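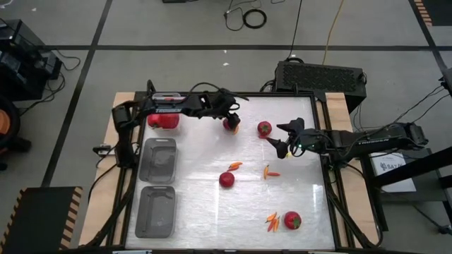

Jindcombe students put robot arms to work on the produce table

Students in the robotics stream at Jindcombe are spending this term on a job most people do without thinking: picking up fruit and vegetables and putting them where they belong.

The project, called Uroteo, is part of the second-year automation unit and runs until the end of May. Students are working with a pair of table-mounted robot arms, a set of trays and bins, and a supply of red produce that includes tomatoes and chili peppers. The aim is to have the arms sort mixed items into the right container with no human hand on the controls.

The colour was chosen on purpose. Earlier groups worked with items that a camera could tell apart by colour alone, and the unit's teaching staff felt that made the task too easy. With everything on the table close to the same red, the software has to work from shape and size, and from small details like the green top on a tomato.

Students work in groups of 4. Each group first guides the arms through the task by hand, recording every run, and then uses those recordings to train a program that tries the same task by itself. The target for each group is 700 recorded runs by the end of the unit. A run that ends with an item dropped or put in the wrong place is still kept, but it is tagged and stored separately.

Most of the early sessions went to learning how to grip. Tomatoes roll when a finger touches them off-centre, and chilies tend to lie in clusters, so an arm sent to pick up one will often come up with several. Groups have tried approaching from directly above and from an angle, and have not settled on one method. One group slowed its closing speed so far that a single pick took 20 seconds, then spent most of a morning bringing it back down.
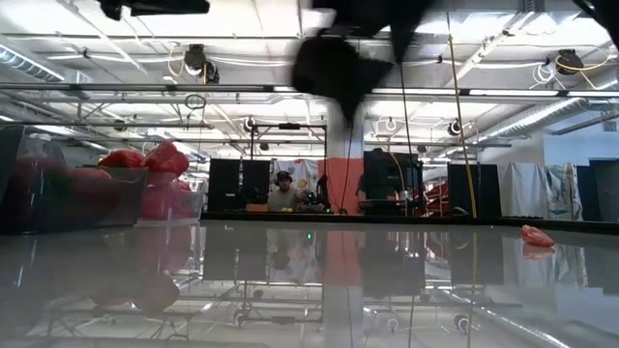 Lighting has been the other sticking point. A shiny surface can show a second, upside-down copy of whatever is sitting on it, and a program that has seen too few examples may try to reach for the copy. Students were asked to record under different lights and at different times of day to see which conditions caused the most trouble. Results so far suggest that late afternoon is the worst, although only 2 groups have finished that part of the work.

Clear plastic is also harder than it looks. The edge of a see-through container is difficult for a camera to pick out, and several test runs ended with a gripper knocking against the rim. Staff have asked groups to attempt the grey trays first and move on to clear containers once their success rate is steady.

The unit is assessed on a written log as well as on the performance of the arms. Logs have to record what was changed between sessions and why, and a group with a low sorting score can still pass well if its log shows careful testing. According to the unit outline, marks are split evenly between the two.

Uroteo was set up with help from Whiteley, a produce packing business outside town that takes on students for work placements during harvest. The company supplies fruit and vegetables that are too marked or misshapen to sell. Anything still in good condition when a session ends goes to the campus kitchen, and the rest is composted.

Placement students at Whiteley will not be using robot arms – the packing line there is still sorted by hand, apart from a weighing station – but the company has asked to see the results at the end of term. It is mainly interested in whether bruising can be kept low enough for soft fruit. Groups have been given a simple scoring sheet for bruises, filled in the day after each session, when marks are easier to see.

The final session will be a timed sort, with all groups using the same mix of items set out in the same positions. Each group gets one practice attempt and two that count. Points are taken off for drops, for items left on the table and for any moment when a student has to step in.

The best-placed group will go on to the Dokel student automation challenge later in the year, where the task is not released until the morning of the event. Jindcombe has entered once before, with a single-arm project.

The timed sort is open to families and to students from other courses. Visitors are asked to sign in at the front desk and to stay behind the floor markings while the arms are running.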